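Druludthorpe Bedroom Tidying Notes
Data card, updated Nov 9, 2024 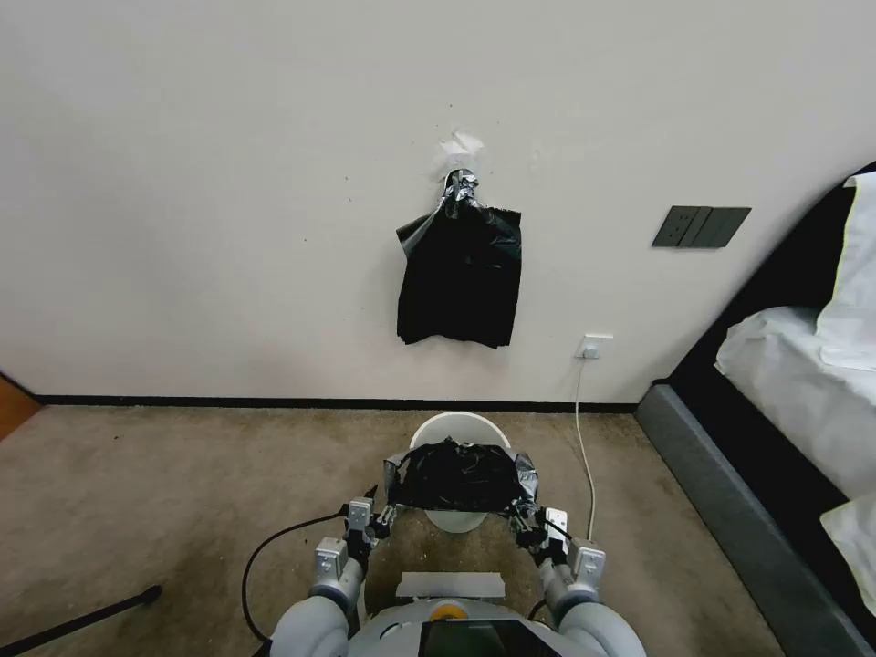 Lining the bin is the shortest job in the bedroom set and the one we get the most mail about. Each record covers one bin and one bag, from the old bag coming out to the new one sitting over the rim. Spare bags are kept in reach of the bin, and in this room a black one hangs on the wall from a taped mount, with the white bin on the carpet in front of it. The bag is opened first, then pulled over the rim from two sides. Folding the edge down is a separate step and has its own label.

What is in the set
Bedroom jobs only: bin lining, bed making, pillows, picking up clothes. Kitchen bins are in the Kuster set and use different labels. There are 12 labels in all, and two of them are for bins (bag_open and bag_fold).

Files
notes.csv – one line per job
rooms.csv – floor type, bed position, where the spare bags are kept
labels.txt – label names with a short definition

Known problems
More than 30 lines from April have no room code. Cosimo Galli is filling these in by hand.
The floor column says "rug" in places where it should say "carpet". Use rooms.csv if the two disagree.
Bag size was not written down for the Golia rooms.

Changes
Version 2: split bag_fold from bag_open, dropped the "untidy" score.

Contact
Annunziata Marchetti for labels, Eckhard Rothe for room lists. Please give the line number when reporting a mistake.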